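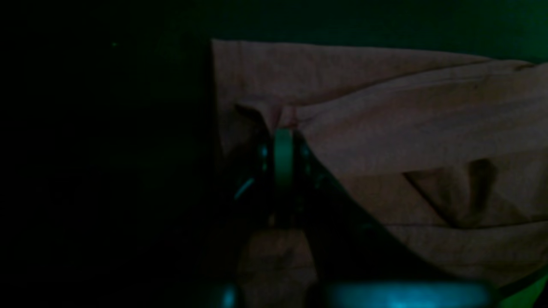
**To:** Capucine Lecomte, Program Office, Plumton Fund
**From:** Gaëtan Picard, Erkden payments team
**Date:** May 13, 2023
**Re:** Duplicate mandate remediation, second progress report

The work plan has four items. Items 1 and 2 are closed, item 3 is in test, and item 4 has not started.

## 1. Root cause

The fault was in the retry logic of the Erkden mobile wallet. When the bank gateway took longer than the client timeout to answer, the app sent the registration request again with a new request ID. The gateway treated it as a separate request and created a second recurring payment mandate on the same account. The client timeout was set at 2000 ms. The gateway's own limit is longer, so the overlap could occur on any slow connection.

Anqi Dai reproduced the fault on the staging system using delayed responses. Release notes and test logs are in the shared folder under `mandates/repro`.

## 2. Affected accounts

A query against the mandate table returned 1352 accounts holding more than one active mandate for the same payee. Of these, 646 had been debited twice at least once. The remaining 706 had a duplicate on record but no second debit.

All double debits have been refunded to the source account. Duplicate mandates on the other accounts were canceled before the next billing run. Notices went out in the app and by text message. Two notices bounced on both channels and letters have been mailed.
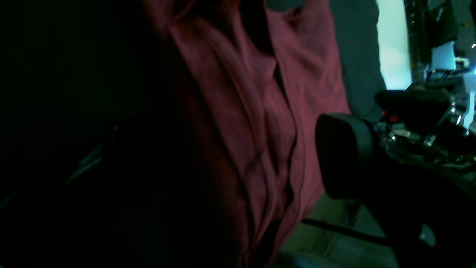

## 3. Fix

The request ID is now generated once, stored on the device, and reused for every retry until a final answer is received. The gateway side rejects a second mandate if payee, account, amount, and start date all match an active one. Noémie Vasseur reviewed both changes.

Open points:

- The device store is cleared if the user reinstalls the app during registration. The gateway check covers this case, but the error text shown to the user is wrong ("account not found").
- Kikatach, which handles our text messages, delivers some one-time codes after they expire. Users then restart registration. A ticket is open with their support desk.
- Load testing of the gateway check is incomplete. The first run was stopped by a full disk on the test database.

## 4. Outside review

Sylvain Carré has asked Doãn for a revised quote, as the first did not include the Android client. The review is planned for July. No funds have been drawn against this line.

## Budget

Spending on items 1 through 3 is within the approved amounts. We request that the unspent portion of the item 2 line be moved to item 3 to pay for the repeat load test. The transfer form is attached and needs your signature.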